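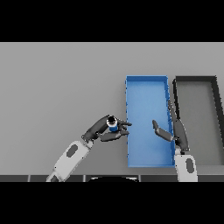

Prekley planner, simulation gallery

I keep this page for anyone thinking of buying into two-armed sorting software on the strength of a demo reel. We have been running Prekley, the planner from Rondon, in the simulator since May. I remain unconvinced, but I'm trying to be fair about it.

The blue cylinder is in the left hand, short of the blue tray, and the right hand is open with its thumb out over the tray floor. Two hands this close is where I stop trusting the planner. It checks each arm against the trays well enough — fingers against fingers is another matter.

Clean gray table, flat light, one loose part. Perception has very little to do here, so please don't read a good score as proof of good vision.

Our batch was 2,704 episodes. Rondon's own notes suggest 300, and I think that's far too few to catch the odd replanning stall. Sumaiya Dissanayake wrote the replay tool, which steps through the joint commands 5 at a time, and it has been more use to me than the dashboard.

Next up is the same task with the planning budget cut to 400 milliseconds. I have my doubts.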